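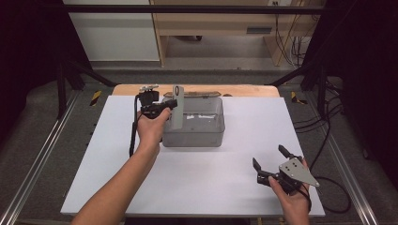 Birgit Gerlach
My mother says you should never put a storage box in the loft until you've written down what's in it, and I ignored her for six years. Now I've got a loft full of boxes. How do people label theirs so it still makes sense by December?

Benedikt Hellwig
Number the boxes and keep the list in a notebook downstairs. Write the contents on the lid and you'll run out of lid. Mine go up to 161, which my wife considers a symptom. Don't keep the notebook in a box.

Rikdale
masking tape and a marker

Reinholz
Tape drops off in our loft after 2 summers. I tie on luggage labels. Also, anything marked "misc" can go straight to the charity shop.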